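Tabletops and worktops: the marble-look gallery

Last updated: 24th September

I've been collecting pictures of stone and stone-look surfaces since August, and I still get a little thrill every time a new one goes up! The page has grown to 209 surfaces, pale and dark, shiny and dull, and I've loved hunting down every one of them. The dark browns are my favourites by a mile, so they get this page to themselves. Click back to the main list if you're after whites and greys (I won't hold it against you).

What I look for in a dark top is a mix of browns. A single flat shade looks like a chocolate bar, but put deep brown next to something nearly black, let a bit of reddish brown come through, and suddenly you could look at it all afternoon. Then come the veins — thin, whitish and never quite straight. The best ones branch. 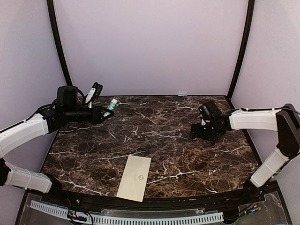
Veins are also what make a pattern hard to match. When I did the side table in our hall I went to Jakubowski for samples and came home with 3, all sold as dark brown, and they looked like strangers once they were side by side. One was practically purple! I ended up with an offcut from Bomik, 40 cm wide, and I still stop to admire it on my way to the front door.

If you're choosing one yourself, take the sample to the room where it's going to live and look at it in the morning and again with the lamps on. Reddish patches change more than you'd think, and pale veins can nearly vanish in dim light. Ask to see a big piece as well. A long diagonal vein never shows up on a square the size of a coaster.

The Turnau page is next, all greens and creams, and I'm sorting through the Urnamex leaflets for older patterns — some of them are gorgeous. More browns as I find them!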